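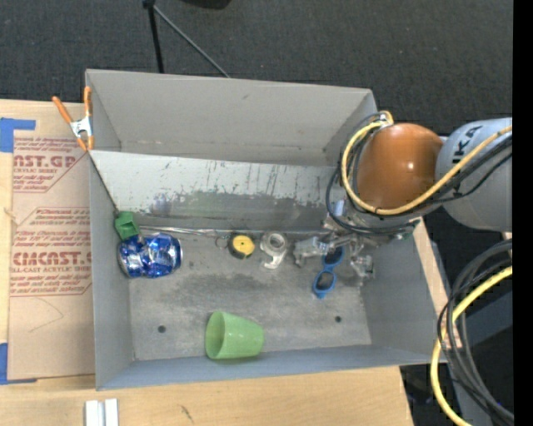

*Grey metal sorting bin on the wooden table, with a tape measure, a clear tape dispenser and a blue item not yet listed.*

**Jandgate Reuse Store: progress report to Sedetti, November**

Prepared by Teodora Karagiannis

## Work done this period

Sorting of the donated stationery and small tools began as planned. Donations came from three offices that were closing or moving, the largest of them Javero, and from the old supply cupboard at Kurtuluş Street. Everything arrived mixed. We had expected the offices to separate paper goods from hard items before collection, and only one did.

Hard items go through the grey bin before they are listed. It has high walls, so small things don't roll off the table, and the floor of it is flat enough to lay items apart from each other. The metal is scuffed and worn but it is sound, and we don't intend to replace it. The money set aside for a new bin (budget line 4) has been left unspent and I would like to move it to shelving, if you agree.

To date we have listed 2129 items. Of these, 527 have gone out to schools and to the adult learning centre. The rest are on the shelves or waiting for labels.

## Condition of the stock

Tape measures are checked for a readable scale and a working return. Tape dispensers have mostly come to us without a roll. Erhan Bayram has been matching them to loose rolls by core size, which is slow work, and a few of the larger rolls fit nothing we hold.

Scissors are kept back until the blades have been looked at. Schools have asked for round-ended ones and we have far more pointed ones, which go to the adult centre instead. Staplers are in better order than expected. Pens have been the poorest category by a long way -- most of the boxed ones had dried out and we will not accept any more of them unless they are sealed.

## Changes to the plan

1. Paper goods are now sorted on a separate day. Doing both together meant hard items were getting buried under envelopes.
2. The listing sheet has been shortened. Kaan Bozkurt took out the columns for colour and maker, as the schools weren't using them.
3. Labels go on the box and no longer on each item, except for anything sent out on loan.

## Problems

Space is the main one. There are some 40 boxes still unopened in the corridor, and the building manager has asked for them to be cleared. Florencia Ocampo has the use of a dry garage until spring and we will move the paper goods there first.

Two deliveries went to the wrong school. Both were put right the same week, and the delivery note now carries the contact name as well as the address.

## Next period

- Open and list the boxes in the corridor, hard items first
- Fit the extra shelving, subject to your answer on line 4
- Ask Javero for the remaining desk items before their lease ends
- Send the schools a short list of what is in stock, with tape measures and rulers at the top -- they are the things most often asked for

Spending is within budget and the receipts are with Kumiko Arai, who can send copies. A reply about the shelving by Friday would let us order at the present price.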